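# Two grippers, two sets of pads

I spent most of March 2026 swapping finger pads on a pair of hand-held grippers, and I'm writing down what I found before I forget it.

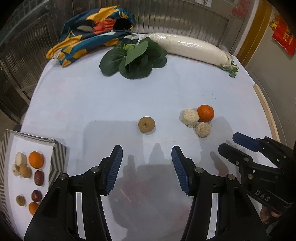
The pads I started with were smooth silicone from Komberg. They were fine on boxes and cans. On produce they were poor. A mandarin would hold for a second and then roll out toward the tips, and anything in plastic wrap slid if I picked it up off center. Finlay Skinner told me to try ridged pads, so I bought a set from Brukley and kept the Komberg ones for comparison.

I did 960 picks in total, split evenly between the two kinds. Each pick was the same: close on the item, lift, move it over a tray, let go. I counted a drop as anything that left the jaws early. The smooth pads dropped 13 percent of the time and the ridged pads dropped 8 percent. I expected a bigger gap.

Most of the difference came from round fruit. For leafy greens it made no difference which pads I used, and a daikon in plastic film was still a problem with both. It's long and heavy at one end, so it tips unless you grab it near the middle. With two grippers it's easy. With one I had to slow down a lot.

Small things were harder than big ones. Dried jujubes are light and wrinkled and the ridges catch on them well, but you have to come in low, and I kept pressing the tips into the tablecloth. Citlali Robles got better results than I did by tilting her wrist before closing. I've started doing the same.

The camera matters too. I moved the exposure down a step because the white cloth was washing out the pale items. I should have done that in September when I first set up the table.

Next I want to run 300 more picks with the ridged pads after they've had some wear. The edges on one pair already feel softer to me. I also need to order spare pivot screws.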